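The caddy kit from Lindgren comes as flat parts, with 200 sold since July. The wood is left unfinished, so buyers can oil it, paint it or leave it alone. 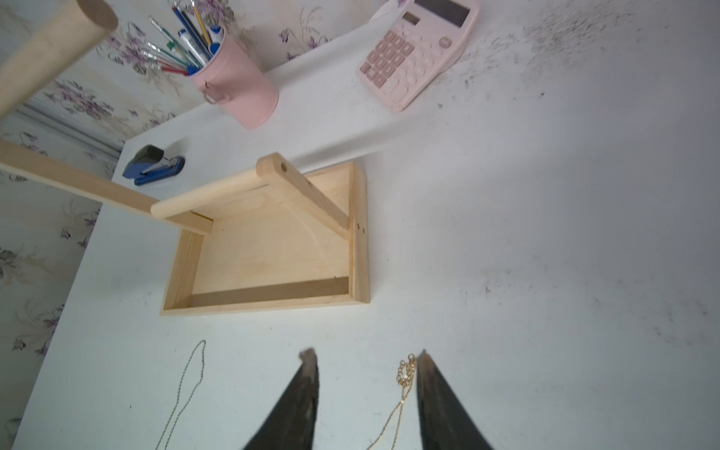 Screws hold the handle supports to the low walls — drive them by hand and stop when they feel snug. The round handle goes on last. Terulus, a craft shop that stocks the kit, runs an evening class on it at 7. Most people finish with time left over to sand the edges.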